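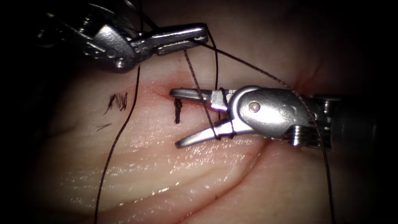
A reader of the club page, signing as Grukent, wrote that the second throw always slides off the jaws before the tail can be grabbed, and asked if a thicker thread would cure it. Thicker thread helps a little. Loop placement helps more.

Wrapping tips for the knot project, bench 3

Wind the loops close to the pivot. Loops near the tips fall off as soon as the wrist turns.

Keep the tail short. A long tail has to be pulled all the way through the loops and usually snags on the pad.

Move the holding arm and the wrapping arm one at a time until the log shows 80 completed throws. After that, both together.

Pull the two ends level with the pad. Lifting tears the slit, and pads are shared with the Räsänen team until April.

Dark thread on a light pad. The tracking script loses pale thread against the highlights.

Trim old stitches before starting a new row, and pick up the clippings with tape.

Wipe the jaws with a lint-free cloth after each session. Do not oil them. Oil gets on the thread and the throws slip.

Check the drive cables for slack at every 3000 cycles. The left arm is at 1634.

Save runs under the team name and bench number. Files named "test" are deleted when the Gindetti drive fills up.

Spare thread is in the top drawer, under the pad molds.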